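Gripper comparison group — minutes
24th March, Trernham, ground floor meeting room
Present: six. Apologies: two.

1. Minutes of the last meeting
Agreed, with one change. Under item 4, "Varghese arm" should read "Varghese controller".

2. Jaws and pads
We now have 146 usable recordings with the Proker jaws and 103 with the Timar jaws. The target is 200 for each. The Timar set is behind after a week lost to a loose jaw arm, now fixed.

Paper cups remain the hardest item for both. The Proker jaws tend to crush the rim if closed at full speed. The Timar jaws are gentler but slip when a cup is picked up by its base. It was felt that the blue textured pads should stay on for all cup work, so that results can be compared like with like.

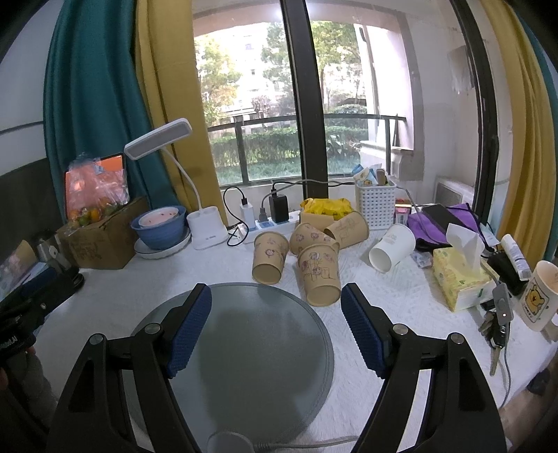
Hand-held gripper with blue pads, cup trials on the white tablecloth.

There was some discussion about how the cups should be laid out. One view was that they should always start in the same places. The other was that a mixed start, with cups on their sides and upside down, is closer to what the arm will meet later. Agreed to keep the mixed start and note the layout on the sheet before each run.

3. Camera
Bright windows are still a problem for the wrist camera on the arm. Fixed exposure was tried and made the near side of the table too dark. To be tried again with a lamp on. The second camera mount has not come — the supplier now says June.

4. Controller
The Varghese controller dropped its connection twice in one afternoon. The old one did not, using the same cable. Logs have been sent off and we are waiting for a reply. No change to the main rig until then.

5. Money
2,000 pounds left in this year's budget. Spare pads to be ordered first, then a second set of Timar jaws if the price holds.

6. Actions
Finish the Timar cup runs.
Add a layout box to the run sheet.
Repeat the exposure test.
Chase the controller logs.

7. Any other business
The key to the parts cupboard should go back on its hook after use.

Next meeting: date to be sent round by email.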